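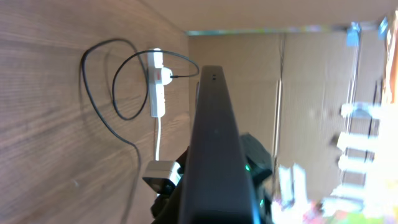
A power strip and a looped black cable at one of the arm stations.

Robot arms at Bretach: your questions

Most of you have met the Turelia arms by now, and the questions keep coming in (please keep them coming!). I've gathered the ones I get most. If yours is missing, stop by the repair benches or leave a note in the Breltomon channel.
Abenezer Hailu, bench lead

What do the arms do all day?
Cable work, mostly. Every appliance that comes through our doors has a cord, and somebody has to pick it up, straighten it, plug it in for the power test and coil it again afterward. The arms are learning to take over the plugging and coiling. Diagnosis, opening things up and soldering stay with us.

Is anyone losing their job?
No. We have 20 people on the benches and the staffing plan for this year keeps all 20. Two of us have moved over to running the stations, and both asked to.

Why start with cords? Isn't that the easy part?
Easy for your hands! A cord never lies the same way twice, it slides over itself, and it looks different from every angle. I used to coil them without a thought. Now I watch an arm work out which loop is on top and I have a whole new respect for my own fingers.

How many stations are there?
4, all along the back wall. The first one went live in February.

Do I need to know programming?
Not at all. You start a job from the Breltomon screen, and if you'd like the arm to learn a new move, you guide it through by hand a few times. Gus Brannigan had never touched a robot before this and he now teaches the rest of us. Training is one morning, on paid time.

What if the arm gets stuck?
Press stop, wait until it's still, then sort out the cord yourself. Log it on the screen afterward, even if it seems like nothing. We had 103 of those notes by the end of the first month and I loved reading them. The change to how the arms approach a plug came straight out of that pile.

Can I work next to one?
Yes, outside the marked area. Don't reach in while it's moving.

Has it changed the work for you?
A lot. My wrists feel better at the end of a shift, and I get longer stretches on a single repair. I do miss the chatter at the old coiling table, so we've moved the coffee machine over to the benches.

Who decides what the arms try next?
We do, at the Monday bench meeting. Detachable cords with odd connectors are up next, and I can't wait.

Page updated 24 May 2026

Related
Booking your station training
Breltomon screen: quick guide
Adugna parts shelf: what goes where
Bench meeting notes
Lifting and wrist care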